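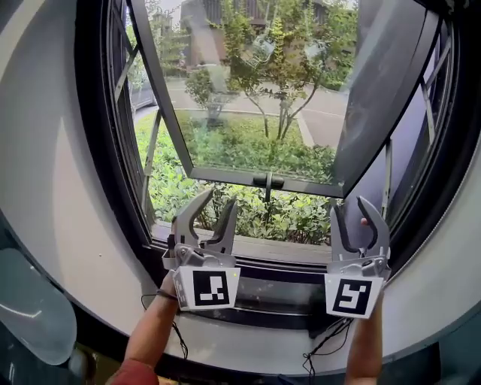

Paire de pinces à main Flovley, location et démonstration

Vous tenez une pince dans chaque main, vous faites le geste comme vous le feriez chez vous, et c'est ce geste que le robot apprendra ensuite. On nous demande souvent si c'est lourd, si c'est compliqué : venez essayer, c'est encore la meilleure réponse (et le café est offert !).

Chez Jotavix, nous proposons la paire Flovley à la vente et à la location, avec ses cartes de repérage imprimées et les mousses de rechange pour les doigts. Les doigts sont courbes et s'ouvrent largement, ce qui plaît beaucoup aux équipes qui travaillent sur les poignées, les loquets et les fenêtres.

Prochaine journée portes ouvertes : 13 avril 2022, atelier Bodin. Deux postes d'essai, 35 places, et une séance de prise en main de 13 minutes par personne. En février, certains visiteurs sont restés bien plus longtemps que prévu, et nous en étions ravis.

Location : 300 € la semaine, mallette Zisby comprise
Caution demandée au retrait
Inscription gratuite, par le formulaire de contact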